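Sunduvberg wall tile adhesive, 2 tubs

Bought for a bathroom wall and a short run of floor at the Moges house. The product is ready mixed, gray-white, and spreads cleanly with a notched trowel. Open time was long enough to set a full row and still shift the first tile. Slump on the wall was under 2 mm with no spacers.

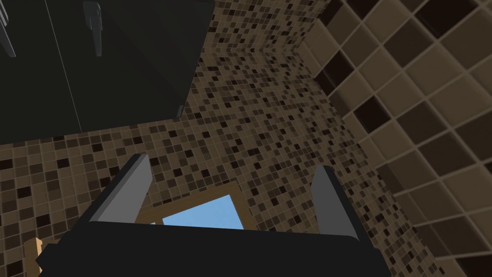 Corner of a tiled room, rendered.

Coverage fell short of the label. The second tub ran out one row early. Grout went in on Wednesday and no tile moved. The lid seal is poor, and leftover paste skinned over within days. Skinamell's powder costs less and keeps better, but needs mixing.

Suitable for small walls. Order code 3356.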